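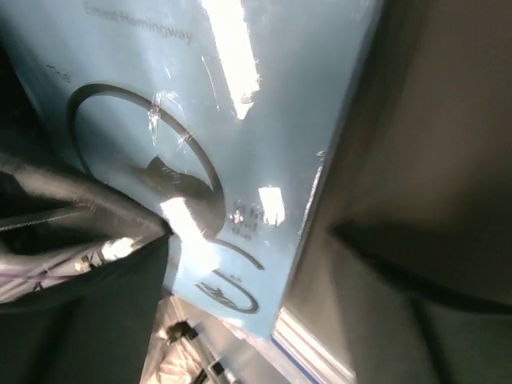
Gonent Bench Guide, issue 16, p. 51

## 7. Putting books back on the shelf

Two-arm bench only. Single-arm people skip to section 8.

Read 7.1 before you switch on. Most of the support mail we get on this chore is somebody who didn't.

### 7.1 What to expect

Can it tidy a bookshelf? Sort of. Paperback on a mat, clear space around it, shelf board open at the front: often yes. Pile of books in a heap, glossy covers, one wedged under another: often no. You will be faster by hand. Much faster. Treat the chore as practice for the bench and for you, and don't plan an evening around it.

Our own log at the Samonte shop has 1,422 tries at one book, one shelf. 700 ended with the book on a board and staying there. Rest were drops, misses, stalls, or somebody hitting stop. Salamatu Ogbonna keeps that log and will send it if you ask.

### 7.2 Before you start

1. Shelf against the back wall. Push it till it touches. If it rocks, shim it.
2. Mat flat, no curled corners.
3. Books: start with one. Add more when one works.
4. Check both wrist cables. Slack loop over the wrist, nothing pulled tight at the elbow.
5. Wipe the wrist cameras. Dry cloth.
6. Both arms to home. Wait for the click at the base joint, then count to three.
7. Stop button where your hand can find it without looking.

**Caution:** Hands out of the workspace from step 6 on. Includes "just straightening" a book. Ebere Olatunji got a bruised knuckle that way in August and she wrote half of this guide.

### 7.3 Lights

Glossy covers are the worst of it. The wrist camera gets right up close, and a lamp turns into white streaks lying across the title. The light blue Hemingway we use for testing is a good one to try, shiny as a plate. Pale cover, dark loop of a drawing, small thin lettering. When glare lands on the lettering the label reader gives up and the book goes down as UNKNOWN.

1. Turn off any desk lamp aimed into the workspace.
2. Run **View > Wrist L**, then **View > Wrist R**. Hold a book where the arm will hold it (arms at home, power to arms OFF).
3. Tilt the book. Watch the streaks move.
4. Still bad at every tilt? Move the lamp, or bounce it off a wall. Repeat 2 and 3.

Note: matte covers don't need any of this. Old cloth hardcovers are lovely. Too heavy, though, see 7.6.

Note: UNKNOWN doesn't stop the chore. Book still gets shelved if the edges are found. It just won't be in the order you asked for.

### 7.4 Picking up

Power to arms ON. Choose **Chores > Shelf > One book**.

1. Lay the book near the shelf, cover up. Spine direction doesn't matter for now.
2. Tap the book on the overhead view. Green outline should hug the edges. If it hugs the shadow too, tap again.
3. Pick an arm. Nearest one, usually. Leave on AUTO if unsure.
4. Press **Approach**. Arm comes in low and stops short.
5. Look. Fingers should point at a free edge or corner, not the middle of the cover.
6. Press **Grip**. Let it finish, even when it looks slow.
7. Press **Lift**. Small lift first, then it waits for you.

If the book fans open, press **Lower** and go round again with the grip closer to the spine. If it slides but doesn't rise, that's a flat-book problem. Two fixes: let a corner hang over a board edge, or use the second arm to tip it (**Assist > Tip**). The second is the one everybody wants to see and its the one that fails most.

**Caution:** Do not press Grip twice. Second press is read as "harder." Covers crease.
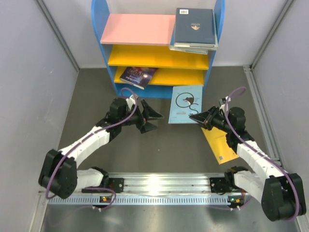

Fig. 7-B. Both arms at the shelf. Right gripper closed at the light blue book, left gripper open. Middle board free.

### 7.5 Placing

1. Choose a board on screen. Middle is easiest if there's nothing on it. Top is fine. Lowest board is awkward, the elbow runs out of room.
2. Press **Carry**. Keep watching the cable loop.
3. At the board the arm stops and shows a box where the book will land. Drag the box back if it hangs over the front.
4. Press **Place**.
5. Press **Release**. Fingers open, arm backs off straight.
6. Arm home before the next book.

Flat stacking is what's supported. Books lying down, one on another. Standing them upright with spines out is the thing people actualy mean by "shelve," and it isn't in this release. Jeferson Sales has it working with a bookend and a lot of patience, on his bench, on good days.

Note: books sticking out past the board front count as placed. The software doesn't mind. You might. Nudge them by hand with the arms at home and power off.

Note: a book lying askew with a corner out over the edge is a good starting point for the next pick. Leave it.

### 7.6 Limits

- Heavy hardcovers: no. The fingers slip and the wrist motor complains.
- Very thin booklets: no. Nothing to grip.
- Book partly under an arm: move the arm first. Overhead view can't see what it can't see.
- Two books touching: outline may take both as one. Separate by hand.
- Both arms on one book: experimental. Turn on under **Settings > Labs**. Stay with it.
- Left running unattended: never.

### 7.7 If it goes wrong

**Arm stops short and won't close.** Home, then Approach again. Still stuck, restart the arm module and check for a steady green light.

**Grips air.** Overhead camera got bumped. Redo calibration, section 3.

**Book falls behind the shelf.** Power off. Get it out. Push shelf back to the wall, see 7.2 step 1.

**Keeps picking the wrong book.** Clear the mat down to one. Save your outlines from before the Menico update somewhere else, the old files confuse it.

**Cable catches on the elbow.** Stop button. Unhook with power off. Re-tie with more slack at the wrist and less at the base.

Anything else, write to Babatunde Jibrin at the Istetby desk. Send the log file with it, please, plus which arm, which board, which book.

Next: section 8, folding cloths (single arm ok).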